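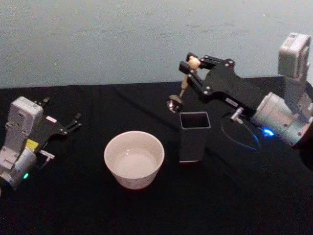
One reader objects that "washable matte" is a contradiction and that anyone who wants to clean a wall should buy eggshell and stop complaining. I used to agree. The current products are better than that, with conditions, so a thread on flat paint and marks.

Gloss in wall paint is mostly a matter of how much pigment and filler you pack into the binder. Low loading gives a smooth skin of binder and a shiny surface. High loading leaves particles sticking out, which scatter light. That is your matte.

Past a certain loading there is no longer enough binder to fill the gaps between particles. The film becomes porous. It hides well and touches up well, and it also takes in skin oil, coffee and pencil dust like blotting paper.

The washable mattes stay below that point and get their flatness from coarser or harder flattening agents. The film is closed, so a mark sits on top of it for a while. It costs more and hides slightly less per coat.

Two separate failures get lumped together. Staining: something went in. Burnishing: you rubbed the high spots flat and made a shiny patch. The second one is caused by cleaning, and it can't be cleaned off.

My own test panels: old contract matte from Sarley, the Claltex washable matte, and the Husgate eggshell as a control. Two coats each on primed board, 63 days of cure in a spare bedroom. Same sponge, same weight on the sponge, plain water with a drop of dish soap.

Contract matte showed a visible sheen change at 119 strokes, viewed at a low angle under a side lamp. Face on, you would not have seen it yet.

Claltex: stopped at 3,000 strokes with a faint change under the lamp. Eggshell: also stopped at 3,000, no change I could pick out. One panel of each, so treat this as an anecdote with a counter attached.

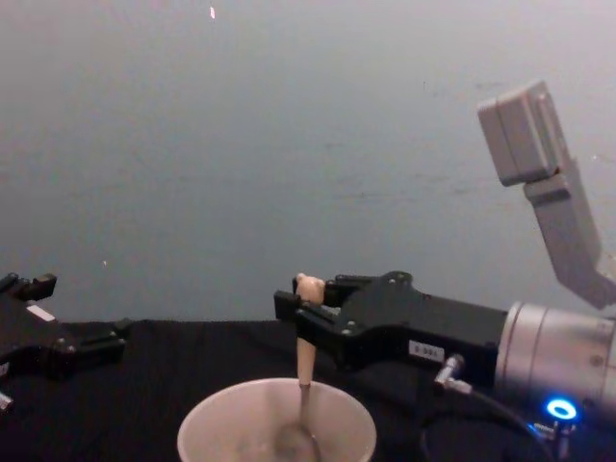 Does adding a third coat make matte easier to clean? Only by a little, and only if the first two were thin. Extra thickness doesn't alter the ratio of binder to filler, and that ratio is what decides how the surface behaves.

Cure time matters more than most people allow for. Dry to the touch is an hour or two. Dry enough to scrub is weeks, longer in a cold room. Most of the "washable" paint complaints I read involve a wall painted the same month.

Cleaning order, if you have to: dry microfiber, then damp, then soapy. Light pressure – and work past the edges of the mark so any sheen change fades out gradually. Melamine sponges are fine abrasives and will burnish anything flat.

Touching up: porous matte wins easily here. Same can, same roller nap, feather it out. Washable matte tends to flash at the edges, and you end up rolling corner to corner.

The Venkataraman color cards are printed on coated stock, by the way. Don't judge sheen from them. Buy the small can and paint a board.

Panels with pencil and ballpoint marks are curing now. Results in June.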